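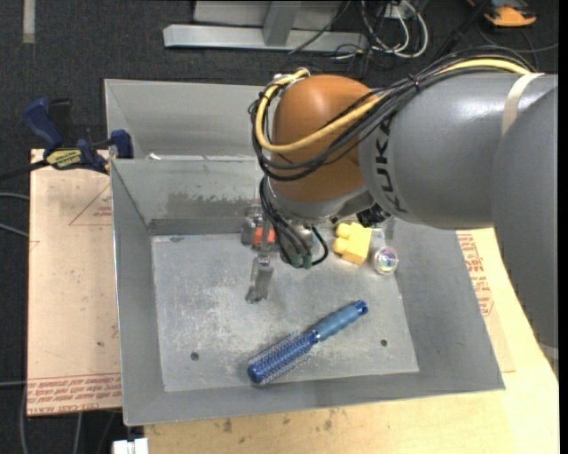 A KUKA robot arm over a metal bin.

Nunura to take on 35 at Šimko site

Packaging firm Nunura is taking on 35 people at the old Šimko works, with the first due to start in April. Mostly nights and weekends to begin with – day shifts later, the firm says.

More than 608 applied, according to site manager Marcela Šťastný. "We stopped opening the post at one point," she said.

Bus times still not sorted. Councillor Vilém Ondrejka wants the number 2 extended to the gates before the first late shift, which finishes at 10pm. The operater has yet to reply.

Forms at the front desk until noon.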